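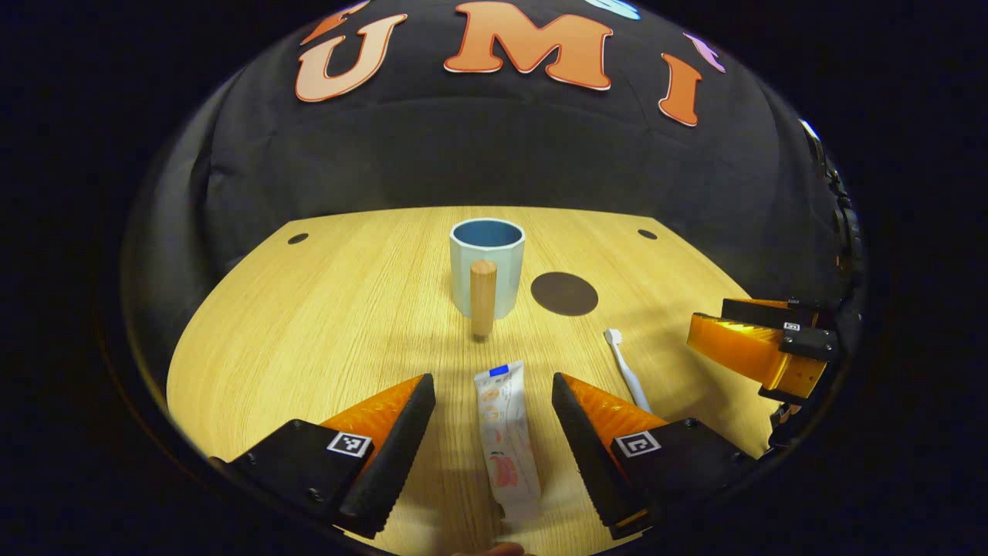
*The oak table at Ketness, with the toothpaste tube between the orange pads and the toothbrush waiting its turn.*

## Looking after the hand-held grippers

Several of you at the Gakavska building have asked how we keep the table station going over at Ketness, and I've been promising to write it up since the last newsletter, so let me finally get to it! It's a small station, two hand-held grippers and a table with a few household things on it, but it does take some looking after, and most of what follows we picked up by getting it wrong first.

I'll begin with the pads, which get the hardest use. They're the soft orange ones with the ribs across them, and they do nearly all of the holding. Toothpaste tubes are tougher on them than you'd think (the crimped end is the culprit, it finds its way in between the ribs and tugs), while the mug and the toothbrush hardly bother them at all. We wipe the pads down with a damp cloth at the start of a shift and let them dry in the open air. Please don't use the blue spray from the cupboard, even if it's the only thing left in there. It leaves a film, and the next person spends half the morning wondering why the toothbrush keeps sliding out of their grip.

We change the pads after 500 grasps, or sooner if a rib has started to lift at the corner. You can feel a lifted rib with your thumbnail well before you can see it. Always change both pads on a gripper together, because a fresh one facing a worn one will push whatever you're holding over to one side, and then everything you recorded that day has a little lean in it. The spares are in the Hosard drawer, second from the top, and when you take the last bag, write it on the sheet taped to the front. (I know, I know. I have forgotten too.)

Next come the markers on the fingers, those small black and white squares. The software works out how far the jaws are open by finding them, so a thumbprint across one is enough to make the opening jump about in the recording. A dry cotton swab is all they need. If an edge has begun to curl, don't press it back down and hope for the best, which I did all through last July and paid for later. Peel it off, clean away the old glue, let the spot dry and put on a new one, square to the finger. After that you'll have to do the opening check again: jaws fully closed, jaws fully open, then slowly back and forth while you watch the number on the screen. It should climb smoothly and come down the same way. If it sticks at one end, the marker is probably a hair too high.

While you have the gripper in your hand, run a finger along the screws in the black housing. They do work loose with all the squeezing, and they do it quietly. There are 16 on the round I do, starting at the mount and working out toward the fingers, and a quarter turn is plenty. The old Amundsen driver with the taped handle fits them better than the new set does, so if you borrow it, do bring it back to the bench!

The lens gets the microfiber cloth and nothing else. Breathe on it if you must. Because it takes in such a wide circle, it's easy to believe a smudge out near the rim can't matter, but that's just where the other gripper tends to turn up when two hands are working, and a smudge there will swallow its marker.

As for the table itself, I like the dark cloth pulled round behind it before anybody records, with the felt letters facing in toward the work. The cloth collects lint like nothing I've ever owned, so there's a roller hanging on the hook by the door. Dust the wood too, and go around the holes in the top, where crumbs gather from heaven knows what. We set the mug toward the back and the toothbrush and toothpaste nearer the front, where they're easy to reach without leaning over and knocking down the dowel. It will go over if you so much as look at it. Stand it up again and start that take from the beginning.

The whole round takes me about 2 hours when I include the opening check on both grippers, and a good deal less on days when only the wiping is due. I'd set aside a full morning your first time through and have a cup of coffee beforehand (beforehand, please, and not at the table).

The folks at Gakavska are welcome to come over and try it with us before their own table is put together. Bring your grippers along in their case if you can, and we'll change the pads and go over the markers side by side. The sign-up sheet is on the board outside the workshop, and new pads for both buildings have been ordered as of 2018-04-23, so take what you need from the drawer in the meantime.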